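Folding tips from the cloth bench

I work at Semisby, where our small group studies how a machine can fold washing. We made 500 folds with the old method and 500 with the new one, and along the way I learned things which are useful at home also. Tomás Sequeira asked me to write them down.

Find the edge before you fold. In the old method the gripper took the cloth at its highest point, and very often it took two layers together. In the new method it first looks for a fold line and closes across it. Failed folds went down from 200 to 13. By hand it is the same: run one finger along the crease until you feel a single layer, then pinch.

Do not pinch with the nails. Hard tips slip on thin cotton, or they leave a mark. We put soft black padding on both fingers, and Hằng Giáp now uses rubber thimbles for her tablecloths with the same idea.
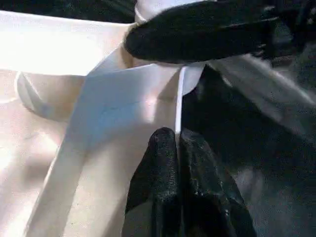 Page last changed: March, by Hiếu Thái

White cloth is the difficult one. With strong light from one side, the bright part loses all its creases and only the shaded part shows where the layers are. If you fold white sheets near a window, turn them so the edge you need lies on the shadow side. This helped our results more than the second round of training -- I was a little sorry about it, as the training was my part.

Let a curled edge lie. When a layer rolls over itself, do not pull the corner. Press beside the curl and stroke outwards.

Old sheets behave differently from new ones. Zhiqiang Shi is repeating the test with worn cotton, and so far the edge method fails more often there. I will add the numbers when he has finished.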